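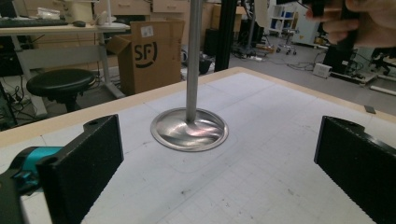
Work at the table this term: the metal stand, with the gripper fingers open on either side of it.

Bravumdale Student Robotics Club
Progress report to the Eltotach Fund
7 May 2019

Dear friends at the Fund,

It is a pleasure to be writing to you again, and I hope you'll forgive me if this runs longer than the form suggests. There has been a lot going on since our December report, and the students would be disappointed if I left out the parts they are proudest of.

You will remember that the grant was meant to carry us from building small wheeled robots (which we love, and still do on the side) to a proper project on handling objects. The students named it Badeck, after a long argument over pizza, and the name has stuck. The aim is for the club to collect its own set of recorded demonstrations with hand-held grippers, and then to use those recordings to teach an arm the same simple tasks. When we wrote in December we had a plan, a table and a good deal of nervousness. As of this week we have 1,824 recordings saved, checked and labeled, and I am still a little amazed when I type that number.

The students work in teams of 2, each with a gripper in hand. One approaches the object while the other waits at the side of the table, and then they trade places. We settled on this after a messy first month in which everyone reached in at once and half the recordings had to be thrown out. It sounds like a small change, but it made the sessions calmer, and the younger members now get as much time with the equipment as the older ones.

The tasks have grown harder as we went along. We began with soft blocks and plastic cups, and moved on to shiny metal pieces after the winter break. The metal stand has been the favorite and also the biggest headache. It has a slim upright stem and a wide, round base shaped like a shallow dish, and the polished surface picks up reflections of everything near it. The students wrote a very good two-page note about glare, which I would be glad to send along if anyone at the Fund would like to read it.
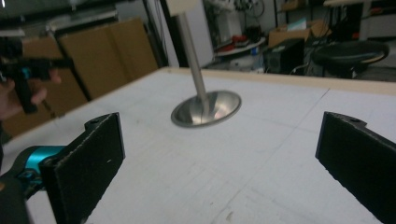
A second gripper waits at the side of the table. The faint grid lines are used for placing the stand.

The grid deserves a mention too. It gives the teams a shared way to say where an object starts, and it has saved us many rounds of "a bit to the left, no, my left." Our surface has picked up its share of smudges by now, and we would like to renew it over the summer.

On spending, we are within the budget you approved. The largest purchase was replacement finger pads, which wear out faster than we had guessed, and we moved a little money over from the travel line to cover them. We would like to do the same next term, if you agree.

There is one thing we have not managed. We had hoped to have the arm repeating all 3 tasks by now, and so far it does the blocks well, the cups fairly well and the metal stand hardly at all. The students think the answer is more recordings with the stand in different starting spots, and they have planned 40 short sessions to collect them. We also plan to show the project at the Osman student fair, with the blocks and cups running and a poster on the rest.

Thank you, as always, for your patience and your kind notes. The club reads every one of them out loud. If anybody from the Fund is passing through Bravumdale, please come by during a session and try a gripper for yourself!

With warm thanks,
The club advisor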